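Is a hand-held gripper worth building before the arm?

I want something at home that folds laundry. The Fleteo plans start with a gripper you hold yourself and record with, and the arm comes later. Parts come to $449. Am I paying for a fancy pair of tongs?

Climevport
Kind of, yes. I'd still build it first. Mine took 41 hours, printing included, and I don't believe the "weekend project" claim. Cloth is the hard part — thin hems slip, thick ones bunch up. 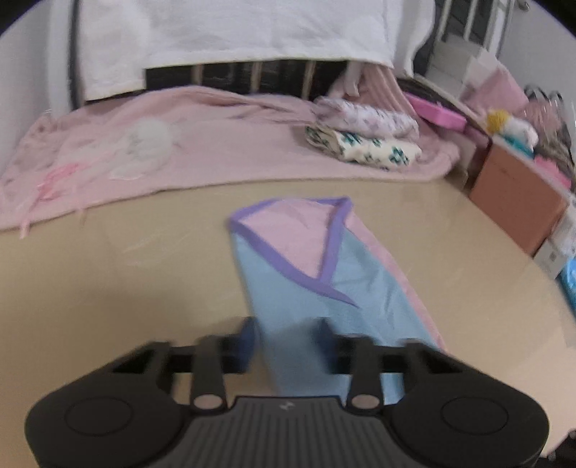 My build on the blue cloth with the purple trim, both fingers closed on it.

Lambert20
Their demo used nearly 3,000 recordings. Ask how many failed before you buy anything.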